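Skarkilton Freight Forum > Members > Newsletter > June > Notes from the paperwork desk

Commodity codes, lost pallets and a plea about descriptions

Hello again, and thank you for all the replies to last month's piece on storage charges (I'm still working through them, so bear with me if yours hasn't been answered). This month I want to talk about goods descriptions. I know, I know, but stay with me, as this is the thing that has kept me at my desk past seven in the evening more than anything else this spring.

It started with a groupage load coming into Stullport. There were 22 consignments on one trailer, all different importers, and one of them had been declared by its sender as "parts". Just that. No material, no use, nothing about what they were parts of. The whole trailer sat while we rang round, and the other importers were, shall we say, not shy about letting us know how they felt. I spent most of that afternoon on the phone to Karppinen, who had packed the goods, and they were very nice about it, but their export clerk had simply copied the wording from an old order form. 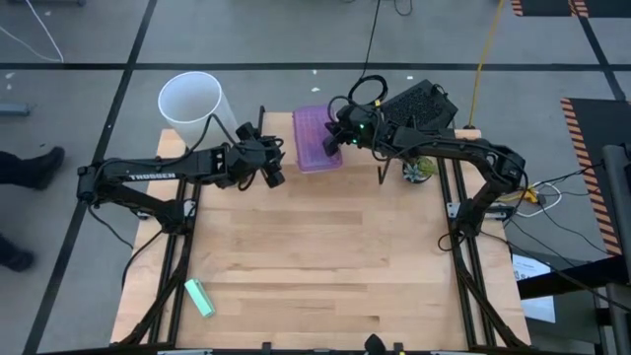 When we finally got a proper description out of them it took five minutes to find the right code. Five minutes! The trailer had already picked up a £300 waiting charge by then, and splitting that fairly between the importers took me longer than the declaration did.

So what makes a good description? I asked Nicanor Bañuelos, who trained me years ago and still has the patience to pick up when I ring. His rule is that someone who has never met your company should be able to read the line and picture the thing in the box. "Stainless steel hinges for kitchen cupboards" is lovely. "Hardware" is hopeless. "Samples" is worse, as it tells you why you're sending it and nothing else, and I'd say I see that one more than any other.

He also reminded me to watch out for sets. If you sell a boxed kit with a plastic tray, a cloth and a bottle of cleaner, please don't list the box as one thing and hope for the best. Tell your agent what's inside and roughly which bit the customer is paying for. We can usually work out the code from there, but we do need to know, and guessing is how people end up with a demand for underpaid duty long after the goods have been sold.

A word on old codes too. Several of you are using spreadsheets that have been handed down from one colleague to the next, and codes do get changed or split. I checked one member's list recently and 11 lines needed correcting, none of them through any carelessness, they had just never been looked at again. Put a note in your diary to go through yours once a year. A quiet morning with a pot of tea will probably do it, unless your range is enormous.

Lastly, some of you have asked whether Codis will fill in descriptions from your product list. It will, and I rather like it, but it copies across exactly what you typed in. If the list says "misc items", so will your declaration (and then I'll be ringing you!).
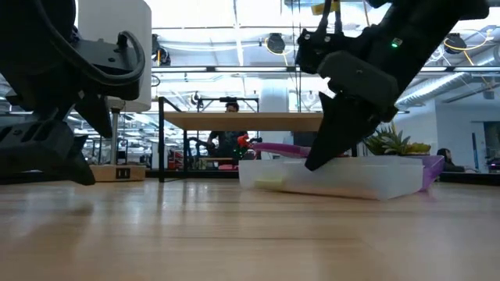 Dates and bits for members

The drop-in for new importers is moving to 10 in the morning, same room, same biscuits. Bring a recent invoice if you'd like me to look over your wording. Questions for the July newsletter can go in the usual inbox, and I'd be glad of some on returned goods, as that's what I'm hoping to cover next.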